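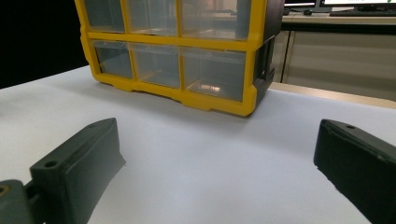
Two gripper fingers, open wide, and a yellow organizer with six clear drawers.

Hi again, Stalska Workshop readers! Last time I promised to tell you about grippers, and I've been saving up this one because it's my favorite part of the job. A gripper is a robot's hand. Most of ours have only two fingers and no thumb at all. Try picking up a raisin with just two rulers and you'll know how that feels!

My job is comparing grippers. I hold one in my own hand, squeeze it, and try to do ordinary things with it, like opening a drawer. There's a small camera on the tool that sees what the fingers are up to, so later I can look back and ask, "Okay, why did THAT happen?"

The two I've been comparing are nicknamed Bemon and Palamarchuk. (The names are from a list on our wall. I didn't pick them!) Each one gets 100 tries at the drawers, and every try goes in my notebook — pulled, slipped, or missed.

So why drawers? Well, think about how you open one. Your fingertips find the edge, curl over it, and pull toward you. If the drawer sticks, you wiggle it without even thinking. A gripper can't feel the edge the way you can. It has to be lined up just right before it closes.
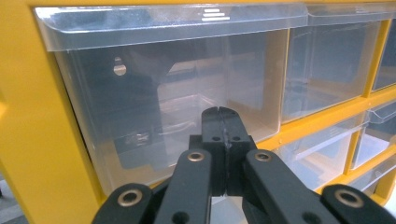
Fingers closed, right by a big drawer. Look for the rolled lip along the top!

See how the lip curls outward? It works as a handle. With your hand you'd hook a finger over it, easy. With a gripper you can pinch it, or you can hook it with the tips. I like hooking, but it does take patience.

Clear plastic is tricky too. It's shiny, and the bright spots can fool a camera into thinking an edge is somewhere it isn't. You can try this at home: look at a clear cup near a window and move your head from side to side. The shiny spots move, but the cup stays put! 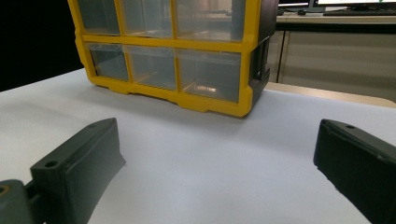 Lots of white table between the fingers, with the drawers waiting beyond.

The gap between the fingers matters a lot. A wide gap makes it easier to get around something big, but then the fingers have farther to travel before they touch. Small drawers need small, careful moves.

Want to test a gripper of your own? Tape two craft sticks to a clothespin, one on each side, and see what you can pick up. A pencil? A sock? A coin lying flat? (The coin is really hard. I've tried it 70 times and I'm still grumpy about it.) Write down every try, even the flops, then change one thing and go again. My next change is going to be rubber tips!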